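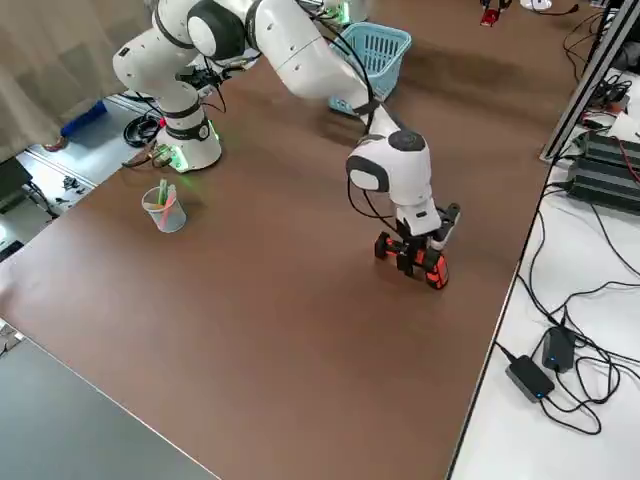

Does a phone plan that advertises "unlimited" data ever run out? Mine did, after 51 gigs, on day 9 of the billing month, when Rillwood cut my speed to something a fax machine would be embarrassed by.

I had been with Rillwood since September. The sign in the store said unlimited, the clerk said unlimited, and the welcome email said it again in the subject line. The number 51 appears once, in a PDF linked from the bottom of a page I only found by searching for the word "deprioritized." I'm supposed to have agreed to it. Maybe I did. I tap "accept" on a lot of things.

So I called. The rep told me the data was still unlimited and only the speed had changed. I asked how much I could do at the new speed. She said email. I asked if she meant email with attachments and got put on hold.

Then I looked at switching, and I can't say I came away cheerful. Drastico has a lower price on the big banner, but you have to bring 2 lines to get it, and I live alone. Hegde Mobile wants an activation fee and won't show you the total until you've typed in a card number. I closed that tab.
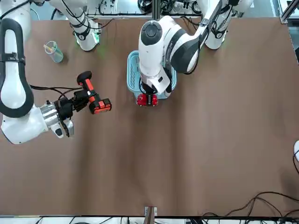 What I did in the end

I went with a small prepaid outfit called Stestska. They sell you a set amount of data and tell you what it is. It comes to $137 for six months, taxes included, or so the receipt says. Coverage in my kitchen is bad, but it was bad before too.

I'm not recommending them. Give any of these companies a year and a marketing department and we'll see. Rillwood, by the way, still hasn't sent my final bill, and I have a feeling there's a fee on it.

Posted April 1, 2025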